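Stadtführer »Zirnley zu Fuß« im Test: viel Papier, wenig Weg 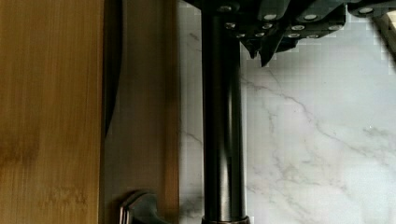

Helles und dunkleres Braun, dazu ein Metallgriff

10.06.2018 · Reiseführer, die mir »geheime Wege« versprechen, lege ich meistens gleich wieder weg. Den hier habe ich trotzdem gekauft, weil die Brücke von Brelerach auf dem Umschlag steht und ich da schon lange mal rüberlaufen wollte. Er hat 200 Seiten und beschreibt 12 Spaziergänge durch die Stadt und das Umland, Autorin ist Daiane Portela.

Zuerst das Gute: Das Format passt in die Jackentasche, und die Karten sind auch bei schlechtem Licht lesbar. Tour 4 am Ufer entlang hat mir gefallen, der Abstecher zum Aussichtspunkt Coutinho lohnt sich.

Nun zur Brücke. Laut Buch führt der Aufgang »bequem vom Sirnelplatz« hinauf. Am Platz habe ich ihn nicht gefunden. Die Treppe liegt zwei Straßen weiter hinter einer Tankstelle, ausgeschildert ist sie nur für Radfahrer. Von 56 Stufen steht im Text auch nichts — mit Kinderwagen möchte ich das nicht erleben. Oben ist die Aussicht schön, das will ich gar nicht bestreiten, aber »unvergleichlich«? Wer schon mal auf einer größeren Brücke stand, wird das anders sehen.

Ärgerlich finde ich die Zeitangaben. Für die Altstadtrunde braucht man angeblich eine Stunde, ich war mehr als doppelt so lange unterwegs, und getrödelt habe ich nicht. Die Buslinie 506, mit der man laut Anhang zurückkommt, fährt abends gar nicht mehr.

Im August soll eine überarbeitete Auflage kommen. Ob dann jemand die Wege nachgelaufen ist? Ich würde vor dem Kauf erst mal in der Buchhandlung darin blättern. Zwei von fünf Sternen, einer davon für die Karten.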